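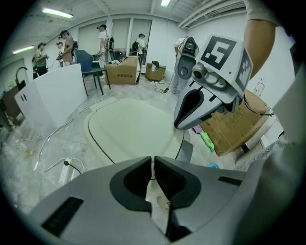 Is a soft-close toilet seat worth paying extra for?

In a house where more than one person uses the bathroom, I think it is, as long as the hinges are metal and the seat can be taken off for cleaning. A cheap soft-close seat with plastic hinges is a worse buy than a plain seat at the same price.

Troncoso soft-close seat, oval, top fixing
Reviewed by Bevan Pomare
2022-01-23

We moved into our house with a wooden seat on the upstairs toilet and a thin white plastic one downstairs. The wooden one had lost its varnish at the front and I replaced it first, with a Fillow soft-close that I bought in a hurry from the nearest shop. That lasted until the dampers gave out, and from then on it dropped like any other lid, only louder. The Troncoso went on in its place at the start of December and has been in daily use by four people.

I paid for it myself. It was neither the cheapest nor the dearest in the shop.

In the box

You get the seat and lid already joined, two hinge posts, two long bolts, two expanding rubber plugs, some washers, two chrome-look covers and a folded sheet of instructions. There is no spanner. The box says one is not needed, and for top fixing that holds, though you will want a decent crosshead screwdriver with a long shaft. The stubby one in my kitchen drawer was no use once the seat was in the way.

The instructions are drawings only. They are fine apart from step four, where the offset plates are shown from underneath and the arrow could mean either direction. I had one of mine the wrong way round at first and the seat sat too far forward. If yours overhangs the front of the pan, look at the plates before you send it back.

Measuring

Most returns of toilet seats must come down to people not measuring. You need three measurements: the distance between the centres of the two fixing holes, the width of the pan at its widest, and the length from the holes to the front edge. The Troncoso adjusts to hole centres between 127 and 164 mm, a wide range that covered both of our toilets. The length adjusts a little as well, by turning the same plates.

Shape matters more than I had expected. Oval seats look much alike in a shop, but some are narrow at the front and some are almost round. I cut a template out of the back of a cereal packet and took it with me. The assistant had seen this done before and lent me a tape measure. If your pan is D-shaped or square, this model is not made for it and no amount of adjusting will help.

Taking the old one off

This was the longest part of the job. The Fillow was held by wing nuts underneath, and one of them had seized. I sprayed it, left it over lunch and then got it moving with pliers. On an older toilet, put a cloth between the pliers and the china. A cracked pan costs a great deal more than a seat.

Once it is off, clean around the holes properly. It's not pleasant, but you won't get at that bit so easily again.

Fitting

With the old seat gone, fitting took me 19 minutes, including the mistake with the plates. The rubber plugs drop into the holes from above, the bolts go down through the hinge posts into the plugs, and as you tighten them the rubber swells and grips. Do both sides loosely, clip the seat on, shut it, shuffle it until it lines up with the pan, then take the seat off again without knocking the posts and tighten fully.

The plugs need to go in dry. I wiped mine and the holes with kitchen roll first.

A neighbour, Asabe Babalola, fitted the same seat on a toilet that has plenty of space beneath the fixing holes. She threw the plugs back in the box and used ordinary nuts and bolts from the Brukatier fitting kit. Hers feels slightly firmer than mine if you push it sideways. If you can reach the underside of your pan I'd do the same. On ours, which backs against the wall with the holes closed in, top fixing is the only choice.

The closing action

The lid takes a few seconds to come down and makes a soft tap at the bottom. The seat ring is a little slower than the lid. If you let go of both together they come down together, and the ring doesn't bounce.

You are not supposed to push it. Everybody pushes it. My son leans on the lid with his elbow while brushing his teeth, and so far the dampers have put up with that. Visitors used to an ordinary seat tend to give it a shove, feel it resist and shove harder. The Fillow was killed by exactly that kind of treatment, I am fairly sure, so this is something I will keep an eye on.

In a cold bathroom the action is slower. On the morning after the heating failed it was slow enough for me to notice and was back to normal by the evening.

Comfort

The seat is a hard, heavy plastic with a moulded edge on the inside. It doesn't flex. It is warmer to sit on than the thin plastic one downstairs, though not as warm as wood. The inner edge is rounded and doesn't dig in. There are four rubber buffers under the ring and two under the lid, and none has come loose.

Sideways movement was my main complaint about the Fillow. The Troncoso moved slightly after the first week. I took off the covers, gave each bolt half a turn and it has stayed put. I would plan on doing that once with any top-fixed seat.

Cleaning

Press the button at the back, lift, and the whole seat comes away from the posts. It's the best feature here and the one I would now refuse to do without. I do it every week, wipe around the posts, wash the seat in the bath and clip it back on. The button is stiff when new and has eased.

The instructions say to use mild soap and to avoid bleach and anything gritty. I have followed that. They also say to leave the lid open when there is strong cleaner in the bowl, as the fumes can mark the hinges. The Fillow had spots on its hinges, and I expect that was why.

The chrome-look covers are the weakest part. They are plastic, they snap on, and one of them pops off if you catch it with a cloth. They also hold water underneath. I've thought of leaving them off.

Against the others

I have used two other soft-close seats for long enough to compare.

Fillow: cheaper, lighter, plastic hinges, no quick release. Closed nicely when new. I wouldn't buy it again.

Vovico: this is what my brother-in-law Arash Nouri has in his flat. It is a slim seat and looks smarter than the Troncoso, with a lid that sits almost flush. The action is as good. It is thinner to sit on, it cost him more, and the release has two buttons that must be pressed together, a nuisance with wet hands.

Guarantee

The seat itself is covered for 10 years and the hinges for two. Read that second figure again if you are buying on the strength of the first, as the hinges are what wear out. You need the receipt. Spare hinge sets are sold separately and were in stock when I checked, so a failed damper ought not to mean a new seat.

Good points
Wide range of adjustment
Metal hinge posts
Comes off with one button
Solid to sit on

Bad points
Loose plastic covers
Step four of the instructions
Short cover on the hinges
Needs retightening after the first week

I have bought a second one for downstairs. I'll add a note here if the dampers on the first start to go.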